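3.2 Crowd noise and the changeover

Our second question was whether spectators behave differently once they believe a match is already decided. Tennis has no clock, so a decided match can go on being decided for a very long time, and people who have paid for their seats must find something to do with themselves. We observed 21 matches at the Trarisden indoor tournament, all of them best of three sets and all on the same court. The organizers allowed us one row of seats behind the baseline, next to a drinks stand whose blender turned out to be the loudest single source in our recordings.

We split each match into changeover periods and playing periods. Sound was logged with a Talari level meter clamped to the railing. Two coders, working apart, then marked every burst of applause, whistling or laughter and gave it a cause from the list in Section 2. When they disagreed, which they did most often over whether a groan was sympathetic, the burst was labeled "unclear" and left out of the counts that follow.

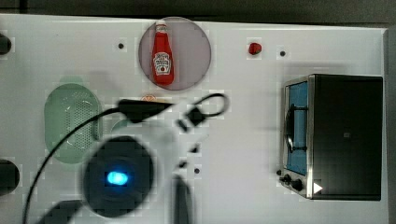 A match was called "lopsided" if one player led by a set and at least two breaks of serve. By this rule 12 of the matches became lopsided at some point, and 6 of those stayed that way to the end. The other 6 recovered some suspense, in one case after a spectator had already folded his flag and gone home. We had no code for folding a flag and have added one for future work.

Applause for the trailing player rose once a match turned lopsided. This agrees with the common belief that crowds love an underdog, but our notes suggest a less noble reading. Much of the extra applause came at moments when the trailing player won a game and so kept the match alive, and it came most warmly from the more expensive seats. A crowd that wants more tennis and a crowd that wants justice make the same noise, and our meter cannot tell them apart.

Laughter followed a different course. In close matches it was rare and tended to be nervous, usually after a let cord or a failed challenge. In lopsided matches it became frequent and was directed at almost anything: a ball stuck in a sponsor's sign, a line judge who sneezed, a pigeon. Players took part too. In 2 matches the leading player tried a shot between the legs when an ordinary forehand would have done, and both shots went into the net. Both received longer applause than any winner struck in the same set, a fact we would ask coaches to keep to themselves.

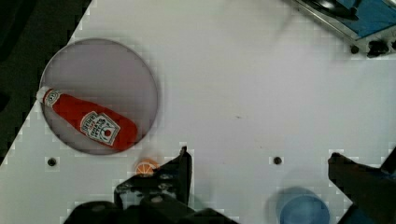
The changeovers gave us the most trouble. The Trarisden public address system plays music at every changeover, and spectators clap along to it, so that a burst coded as applause may have been meant for a drummer. We tried to remove the music with the Joo filtering package. It removed the music, the crowd and, during one tiebreak, the umpire. The changeover results are therefore based on the coders' notes alone and should be read with patience.

Figure 3. Applause bursts per game, by state of the match. Open circles: close matches. Filled circles: lopsided matches. Changeovers are not included.

Figure 3 shows the difference between the two states of play. The gap is widest early in the second set and narrows toward the end, when spectators in both kinds of match begin looking for their coats. The single high point among the filled circles belongs to a game in which a player returned serve after losing a shoe. Leaving it out lowers the average for lopsided matches but does not change the order of the two groups. We have kept it in, on the grounds that a shoe can come off at any score.

Earlier work at the outdoor Butden event, held in December against the advice of most thermometers, found no rise in laughter at all. Spectators there wore gloves, which muffles clapping, and scarves, which may do the same for laughing. The Butden crowd was also smaller and sat farther from the court. We return to the matter of seating distance in Section 4, where the blender is treated as a separate variable.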